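Section 4. Changing a bench from manual to two-arm work

This section applies to the motor teardown benches at the Stultmont and Listthorpe shops. It assumes that the Kos controller is installed and that the arms have passed the reach check in Section 3. Revised 10 October 2022, K. Babić.

4.1 Before you start

1. Tell the bench operator and the shift lead that the bench is going out of manual work.
2. Move any open job tickets to the next manual bench. Do not leave a half-finished motor for the arms.
3. Set the bench selector to HOLD. The lamp on the controller turns amber.
4. Confirm that the operator assigned to the bench has signed the Pustlow training sheet.

NOTE: An operator without a signed sheet may load and unload parts with the selector at HOLD, but may not switch to RUN.

4.2 Duties of the operator

With the arms running, the operator no longer separates housings by hand. The job becomes sorting, loading, inspection, and clearing stops. One operator may look after 2 benches. Pay grade and break times are unchanged. The shop count of 32 motors per shift is recorded per bench and is not used to rate individual operators.

Inspection of windings stays with the operator. The controller does not judge burned or nicked wire.

4.3 Loading and first run

1. Wipe the tabletop.
2. Place the parts of one motor as a group within reach of both arms.
3. Step back behind the floor line and set the selector to RUN.
4. Watch the first 4 cycles at low speed. Press STOP if a finger pushes a part without gripping it.
5. Enter the result in the bench log.

CAUTION: Set the selector to HOLD before reaching over the table, even to straighten one part.

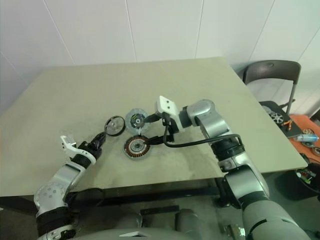

Part spacing has the most effect on how often the operator is called back to the bench. Parts that touch can shift together when one of them is moved. With the housing, the disc, and the stator grouped as closely as they are on this table, use low speed and keep the stator windings facing up so that the copper can be inspected without turning the part over. Tools go off the tabletop, as with the orange-handled pliers on the chair seat.

4.4 Clearing a stop

1. Set the selector to HOLD and wait for the amber lamp.
2. Check that the cable at each wrist is free of the parts and fingers.
3. Remove or reset the part by hand.
4. Press RESET, step back, and return to RUN.

If the same stop comes up again on the same motor, send that motor to a manual bench and note it in the log.

4.5 Service interval

Have the gripper fingers checked every 2,000 cycles and again at the February shutdown. Record the cycle count on the service card inside the controller door.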